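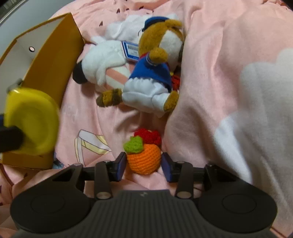

The Zekport came with a fourteen-day trial and a booklet I didn't read. Nusrat had lent me her spare room in Clulldale, pink bedspread and all, and I had 900 words to write on whether a person with bad hands should pay for a gripper.

"Start with something squashy," she said from the doorway. "If you break my lamp you're buying it."

So I started with the crocheted orange fruit. I crept up on it, one finger pad each side, squeezed the handle, and the wretched thing popped out and rolled towards the duck in the sailor hat. Nusrat laughed so hard she had to sit on the stairs!

Second go, I went slower. The pads came together — very politely, I thought — and up it went, green leaf and all. I held it over the bed like I'd won it at a fair.

"How's your wrist?" she asked.

I hadn't thought about my wrist in 20 minutes, and I told her so. Then I looked up the price again, and we both went quiet for a bit.

"Do the duck," she said at last.

I opened the pads as wide as they'd go and went for his hat.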